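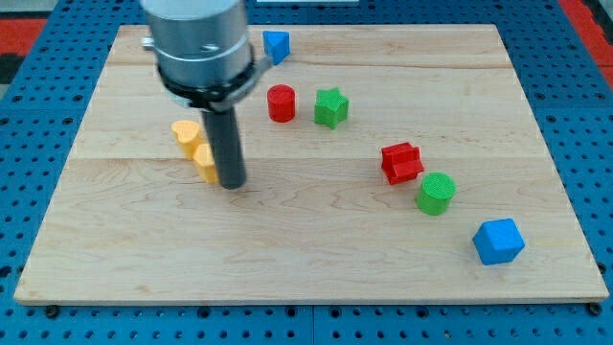

The **Katositz Open Day** is a yearly public event at the Katositz robotics workshop in Vutotside, held on a Friday in August. It is best known for its block-pushing demonstration, in which a robot arm with a single rod for a finger moves small 3D-printed shapes across a wooden board while visitors tell it what to do. The event began as an evening for the families of people who worked in the building and has grown into one of the busiest days in the Vutotside calendar, with 2,140 visitors at the most recent edition.

## History

The workshop opened its doors to outsiders for the first time at the urging of Constanza Núñez, an engineer who had joined from the toolmaking firm Antunes. She had noticed that visiting relatives walked straight past the big, fast machines and gathered at the table where an arm was slowly nudging blocks. The first open day drew 400 people, far more than the building had chairs for, and the line for the block table ran out of the door and along Prodcombe Road until closing time.

For the next edition the table was moved to the middle of the main hall, where it has stayed. Other displays have come and gone, among them a cable-sorting machine and a much-loved drawing robot that was retired when its pen holder could no longer be repaired. The block table has been part of every open day so far.

## The block table

The demonstration uses a blue work table drilled with a regular grid of holes, with a pale maple board lying on it. The blocks are printed in four colors, red, blue, green and yellow, and come in simple shapes: hearts, a star, a cross, cylinders, a cube and a triangle. Two blocks can share a color or a shape, and this is where much of the fun lies. "Push the green one" is not enough when there is a green star and a green cylinder on the board, and children usually spot the problem well before their parents do.

The arm has no jaws and cannot pick anything up. Its tool is a plain dark gray rod that points straight down from a black collar, and all it can do is slide a block from one place to another. Pushing sounds easy, but a block pushed slightly off center will turn as it moves, and the rod then has to come around and correct it. Hearts and stars are especially tricky, with rounded lobes or points where a cube would have a nice flat side. Watching the arm work its way around a heart, give it a small tap, back off and try again from another angle is a wonderful thing to see up close!

### Visitor sessions

Each session lasts ten minutes and is run by a host, who stands beside the table and reads out the visitors' requests. Typical ones are:

- put the two hearts together
- move the cube next to the triangle
- make a line from the star to the front of the board
- push everything red into one corner

The last of these is by far the most popular. Requests that need more than one block to move at a time are allowed, and the host will normally let the arm keep trying for as long as the session lasts. When it gets stuck, the crowd tends to shout advice.

At the end of the day comes the "free board," when visitors may set the blocks out themselves before the arm begins. Mark Anthony Salazar, who has hosted the table for four editions, introduced the free board after a young visitor asked whether the robot would still know what to do if she hid the star behind the cube. Her layout is now used as the opening setup every year.

## How the arm learns

A poster next to the table explains the training in everyday words. Staff at Katositz first steer the arm by hand control through 2,000 short pushing tasks, each one paired with a written request. A computer model then learns to connect the words and the camera view with small movements of the rod. The arm makes a fresh decision many times each second, so it can respond if a block turns or slides in an unexpected way.

Núñez gives a short talk on the subject at 2:30 p.m. She brings a tray of blocks and a pencil, and invites people to try pushing a star in a straight line themselves. Most of them find it harder than they expected.

## Visiting

Admission is free. Sessions at the block table are open to all ages and places are given out at the front desk, with the morning slots going first. A low step is provided on one side of the table for smaller children. Files for printing the blocks at home are handed out at the end of each talk, and several schools in Vutotside have made their own sets for classroom use.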